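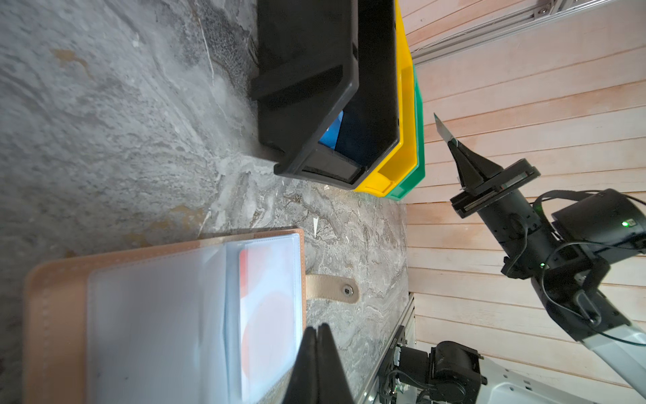
Card Swap Table Gets a Permanent Spot at Tratham Library

TRATHAM - The trading card table that began as a one-afternoon trial in December is staying. The Tratham Library said in January 2018 that the swap will run every other week in the side room next to the children's section, with plastic bins for spare cards and supplies and a shelf of binders that can be borrowed during the session.

Sandra Dunmore, who runs youth programs at the library, said the trial drew 32 children and a good number of parents.

"We set out chairs for 20 and had to go find more," Dunmore said. "Some of them came with cards in sandwich bags. A few had never used a binder before."

The black, yellow and green bins stack inside one another when the table is being cleared. During a session each color has its own use. Black is for supplies, yellow is for cards anyone can take, and green is for cards that need to be sorted.

Binders with clear sleeves are used for the actual trading. Children lay them open so the other person can look through the pages without handling the cards. The library asks that a card stay in its sleeve until both sides have agreed to the trade, and that straps be snapped shut before a binder leaves the table.

Khadija Hegazy, whose two sons came to the trial, donated 372 cards from a collection the family had stored in a closet.

"They had doubles of everything," Hegazy said. "It was time for somebody else to have them."

Her older son has offered to help younger children sort on swap days.

The Friends of the Library set aside money for more sleeves and four new binders, which are expected before the end of the winter. Donated cards can be left at the front desk during regular hours. The library will take cards from any game or sport, bent corners included, but can't accept loose coins, figures or opened candy packs.

Sessions run from 3:30 to 5 p.m. and are free. Children under eight need an adult with them. No sign-up is needed, though Dunmore said families bringing a large group should call first.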